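Notes on Keeping Household Spares
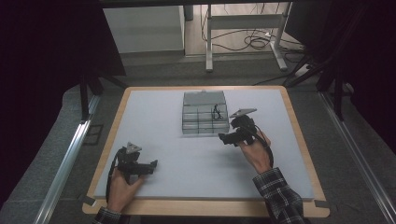
It has been the practice of this blog to address one domestic subject each September, and this year the subject is the storage of spare parts. Readers who have moved house recently will be familiar with the difficulty. Every appliance arrives with a bag of screws, a short lead or a bracket of uncertain purpose, and these are placed in a drawer where they remain until the appliance itself has been discarded.

The arrangement described in this post was adopted after the move to Jorkthorpe, when the contents of 2 kitchen drawers and a biscuit tin were brought together for the first time. The exercise occupied most of a Sunday. It produced 44 keys, of which 13 could be matched to a lock still in the possession of the household. The remainder were retained for one month and then taken to the metal bank on Lekomen Road.

The following principles are offered for consideration.

Spares should be sorted by the room in which they will be needed. The earlier system sorted them by type, so that all screws were held together regardless of origin. It was orderly in appearance and of little use in practice. A hinge screw for the bathroom cabinet is now kept with the other bathroom items, including the spare washers and the plug chain.

Labels should state the object to which the part belongs and the month in which it was put away. "Bracket" is not an adequate label. "Bracket, hall shelf, left side, May" has proved satisfactory. Pencil is preferred to ink on paper labels, as the hall shelf has since become the study shelf.

Leads and chargers present a separate problem. It is the view of the author that a lead which cannot be matched to a device within one month should be passed on. An exception was made for the lead belonging to the Konex radio, which is no longer in working order but may yet be repaired. This exception has been the subject of some discussion at home and is due for review in the spring.

Instruction booklets are held apart from the parts themselves, in a ring binder with the receipts. The binder holds 200 pages and is nearly full. Guarantees that have expired are removed at the end of each year, with the exception of the booklet for the Heffernan boiler - the engineer has asked to see it on every visit.

Correspondence on the subject of curtain hooks has been received and will be answered in a later post. Readers with experience of storing paint in an unheated garage are also invited to write, as the present arrangements are under review.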